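Week 5 handout: choosing a gripper before you've bought one

Okay, a bit of housekeeping first. The lab sheets from last week are still with Kyung-hwa Maeng, so if yours came back without a mark on it, go and see her and not me (I honestly can't read her handwriting either). Everything below is examinable except the part where I complain.

Last time we finished on parallel jaws and payload. This week I want to get into comparing end effectors on a job you can't do on a bench, and my favourite one for that is doors. Hinged doors get all the attention in the literature, but I like sliding ones! You've got a panel that only wants to travel one way, a tiny handle, and a track that will bind the moment you pull at an angle. A gripper that looks brilliant picking up blocks can be hopeless at it.

We're running the whole comparison in simulation, in the Lornilico house model. You'll load two gripper files, Drevix and Palau. Drevix is the slim one, with fingers that fit into a narrow recess, and Palau has the wide pads and a lot more closing force. Keep the base, the arm and the controller gains exactly the same for both, please. Last year half the class retuned the gains between grippers and then wrote me two pages on how much better the second one was. 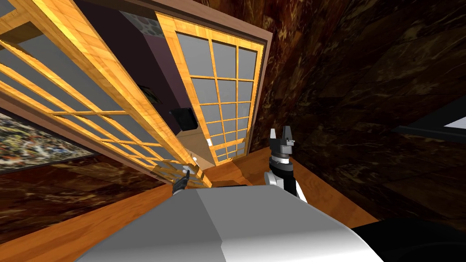

Now, the thing I'd like you to watch is the wrist. When the arm starts to slide a panel, the fingers want to follow a little arc, because that's what the joints find easy, and the door wants a straight line. Something has to give. With a compliant controller it's the wrist, and you'll see a small wobble in the force plot. With a stiff one it's usually the grip, and off come the fingers. Plot the sideways force and the pull force on the same axes so you can see which one is climbing when you lose contact.

Do 23 trials per gripper, and change the starting position of the base a bit each time. I know it's tedious. Set it going, grab a coffee and come back. Call it a success if the panel opens far enough for the base to drive through, and log a slip separately from a jam, as they're different failures and you'll want both in your table.

One more thing about cameras. The head view and the wrist view disagree about where the handle is once the arm is stretched out, and it's worth running a few trials with each to see how much it matters. Eun-seong Cha did this for her project and found the head view was fine right up until the forearm got in the way, at which point it was useless. Her write-up is in the course folder under Wang, which is the name of the old lab server and has nothing to do with anybody in it.

Reading for next time is the chapter on impedance control. Skip the derivation on the first go and come back to it after you've seen your own force plots. Bring your trial table to the tute, even if it's half finished.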